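Crichton 255 Upright Refrigerator

Home > Refrigeration > Freestanding > Crichton 255

255 liters. Single door, right hinge (reversible). Freestanding only.

The Crichton 255 is a larder-style refrigerator with no freezer compartment. It suits small kitchens, break rooms, rental units and garages where a separate freezer is already in use. All of the interior is fresh food space.

Cooling

The compressor is a single-speed Prolum unit mounted at the rear base. A small fan at the top of the cabinet moves air down the back wall so the upper and lower shelves stay close to the same temperature. Defrost is automatic. Meltwater drains to a tray above the compressor and evaporates. Check the drain hole every few months and clear it with the plastic pin supplied.

The thermostat is a dial inside the cabinet, marked 1 to 7. Most households will want it at 3 or 4. After a large grocery load, leave it where it is and give the cabinet a few hours to catch up.

Shelves

Shelves lift out without tools. To move one, tilt the front edge up, pull forward, and set it on the new runners. They can be washed by hand in warm water with dish soap. Do not put a cold shelf straight into hot water.

Store raw meat on the lowest shelf in a covered container. Leave a gap between food and the back wall, or items touching it may freeze.

Door

The door opens to 90 degrees when the cabinet is against a side wall on the hinge side. Allow 2 inches of side clearance if you need it to open further. The hinge swap kit is in the bag with the manual. Two people are needed for the swap, and the cabinet should be unplugged first.

A door alarm sounds after 60 seconds. It can be turned off with the switch beside the thermostat.

Installation

Stand the cabinet upright for at least four hours before plugging it in. If it was laid on its side in transit, leave it overnight. Level it with the two front feet. It should lean back very slightly so the door swings closed by itself.

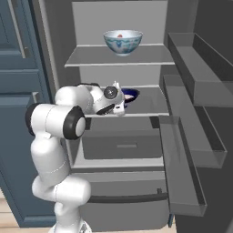

Use a grounded outlet. Extension cords are not covered under the warranty. Keep the rear grille clear and vacuum it twice a year, more often if you have pets.

In the box

Refrigerator, shelves, hinge swap kit, drain pin, manual, warranty card.

Parts and accessories

Replacement door seal (Plinus, gray)
Egg tray, two-pack
Ekari odor filter, fits the clip behind the top shelf
Leveling feet, pair

Delivery and returns

Curbside delivery is standard. In-home placement and removal of an old unit can be added at checkout. Unused units in original packaging may be returned within 60 days. Parts and labor are covered for two years from delivery.

For trade orders or questions about hinge side, contact Morven Halliday in the sales office, 9 a.m. to 4 p.m.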